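Workbench > Grippers > Upkeep

Pads again. The left gripper was letting go of anything thin — bangles, chains, the lot — so out came the 2 mm driver. Four screws on the linkages, snug, then a quarter turn back. Do both sides or the jaws close crooked. 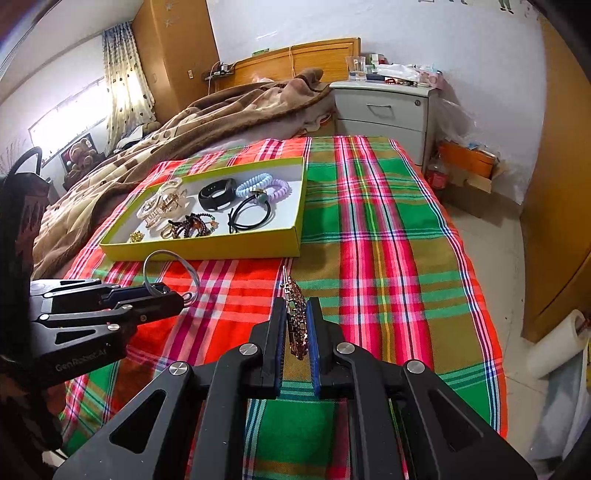
New pads are from Tretorgate, 22 for the pair. Wipe the ribs with alcohol first, I forgot and had to redo it. Calibrate with jaws shut, then fully open. Mine read 94 at full open, should be 100.
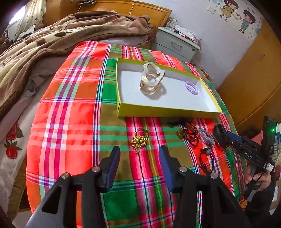

Killian says re-zero after every battery swap. Probaly right. Will try tonight, cable strain releif is next.

Recent posts
Mokberg charger, dead again
Which threadlocker?

Contact Leonie Whitcombe | Back to top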